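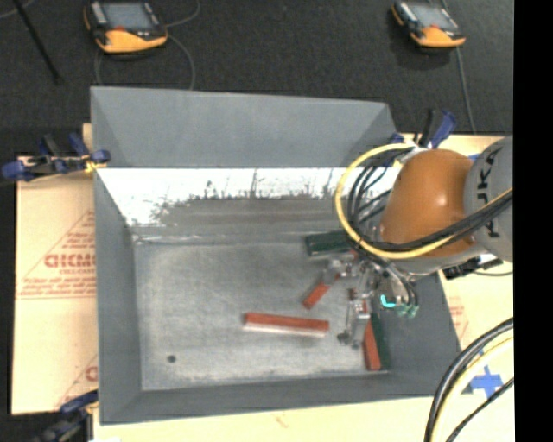
A robot arm with a two-finger gripper over a metal bin holding red and dark green blocks

Nolon is a software package for bin picking, the task in which a robot arm takes single parts out of a container where they lie in no fixed order. It covers object detection, grasp selection, motion planning and the exchange of commands with the robot controller. The package was developed at Juvby, a small engineering company, and was first released in November under the name Nikside Picker. The present name was adopted with version 2.

Overview

In bin picking the position of each part is not known before the cycle starts. The software must find the parts, decide which one to take first, and move the gripper to it without touching the walls of the bin. Nolon divides this work between four processes that exchange messages over a local network. Each process can be stopped and started again while the others continue to run.

Perception

The perception process receives a depth image and a color image of the bin. It first removes all points that belong to the bin, using a model of the floor and the four sloping walls. The remaining points are grouped into segments, and to each segment a box is fitted. Color is used only to separate segments that touch each other, for example a red block lying directly beside a green one. Two touching blocks of the same color are separated by their edges, and this is less reliable.

Bare metal bins are a known difficulty. Strong reflections on the inner walls can produce missing or false depth values. Nolon masks overexposed regions and fills them from the bin model, so a part resting against a bright wall may be reported as shorter than it is. The user manual recommends soft light from two sides.

Grasp selection

For each fitted box, Nolon generates up to 100 possible grasps. A grasp is rejected if one of the fingers would enter a wall, the floor or a neighboring part. The grasps which remain receive a score between 0 and 1000, calculated from the free space beside the part, the angle of approach and the distance from the center of mass. Parts near the foot of a wall usually get a low score, and they are often taken last. If no grasp reaches the minimum score, the program can push a part toward the middle of the floor and take a new image.

Motion planning

The planner is called Kun and is also distributed separately. It searches for a path in joint space and then makes it smoother. The cables of the arm are represented by a chain of spheres, which the user places by hand during setup. This representation is rough. A wide cable loop can move in ways the chain does not follow, and for this reason the planner keeps an additional distance of 34 mm between the chain and the rim of the bin. Clamps and other fixtures around the bin have to be entered as obstacles.

Calibration

The camera must stand still in relation to the bin. Calibration is done by moving a marker plate, held by the gripper, through a series of positions. It has to be repeated whenever the bin or the camera is moved. A short check, in which the arm touches three corners of the rim at low speed, is available from version 2.

Testing

The source code contains 281 recorded scenes that are used as regression tests. Most of them show rectangular blocks of different lengths. Scenes with round or flexible parts are few, and the developers describe support for such parts as experimental.

See also

Kun (motion planner)
Grasp planning
Hand-eye calibration
Point cloud segmentation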